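Trulden presume de un 70 % de aciertos con objetos transparentes. La cifra merece una segunda lectura. Su método, bautizado Skekard, se entrenó con 1,343 demostraciones y se evaluó en 50 intentos por tarea, siempre sobre la misma mesa y con la misma luz. ¿Qué ocurre al cambiar de mantel? El artículo no lo dice.

Tampoco aclara qué cuenta como acierto. Vivow, que probó el sistema por su cuenta con ocho objetos nuevos, exige que la pieza acabe en su bandeja; a Trulden le basta con que la pinza la sujete.
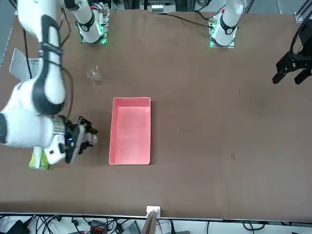 Entre sujetar y colocar hay un trecho, y Gwynne, el banco de pruebas que ambos citan, mide solo lo primero.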